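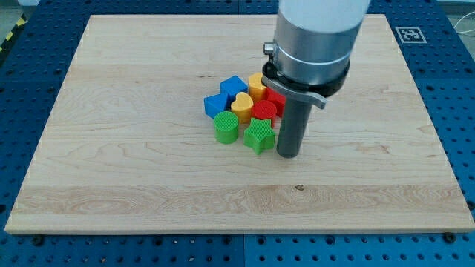 How do I get old varnish off a big wooden board without ruining it?

Hudstead Neighbours > Home and Garden > Wood and furniture

Nicanor Bustamante
Hello all, I hope this is the right section, do move it if it isn't. I've inherited a large board from my aunt in Trallodard. She rolled pastry on it for years, and then at some point my uncle got hold of it and gave it a coat of shiny varnish, which has now gone yellow and is coming away in flakes along one long side. I'd like to use it for bread again. It's a lovely heavy thing, a single thickness all the way through as far as I can tell, and I would hate to spoil it.

I've had a go at one corner with a bit of sandpaper and it just clogged up, two sheets gone in no time and hardly a mark on the varnish. Should I be using a stripper, and if so is it safe for something that will have dough on it? And what do I put on afterwards? My neighbour says olive oil but that doesn't sound right to me. It also has a very slight bow in it, so it rocks if you lean on one end. I can live with that if it can't be helped.

Thank you in advance, and sorry for going on!

oshima_lane
What a nice thing to have, and well done for asking before going further! I did a board much like yours last December, so let me tell you what I did and you can take what's useful.

First of all, put the sandpaper away for now. Old varnish warms up as you rub and gums the paper, as you've found. Get yourself a cabinet scraper, just the plain flat steel sort, and a friend to show you how to put a burr on it if you've never done it (there's a knack, and it took me most of an afternoon and a few rude words). Hold it with both hands, bend it very slightly with your thumbs and push it away from you along the grain. The varnish should come up as dry flakes. Do it outside if you can, and wear a mask, especially with an old finish when you don't know what's in it. If there's any chance of old paint underneath, buy a lead test kit before you start.

I'd keep stripper off anything meant for food myself. Some people do use it and wash it down well, but I would always be wondering.

Once you're back to bare wood, now you can sand. I went 80, then 120, then 180. Wipe it with a damp cloth after that, let it dry overnight, and you'll feel the grain has come up all furry. Go over it once more with the 180, very lightly, and it will stay smooth when you wash it.

For the finish, you're right to be wary of olive oil. It never dries properly and can go sticky and smell off. Food-grade mineral oil is cheap and easy. Flood it on, leave it for a few hours, wipe off what's left and do the same the next day. I gave mine 5 coats in all, both faces and the edges too, and don't skip the underside or the bow may get worse.

Do let us know how you get on, I'd love to hear!

Drostel
just plane it. any joiner will run it through the thicknesser for you, mine charged 14 quid. varnish gone and it'll be flat as well. ring first cos some won't take varnished stuff, it's bad for the blades

Nicanor Bustamante
Thank you both so much. I've ordered a scraper and a test kit, and I'll ring the joiner behind the station about the bow once the varnish is off. Does the mineral oil need wax over the top, or is it fine by itself?

oshima_lane
Fine by itself for bread. I rub a little beeswax into mine now and then, mostly for the smell.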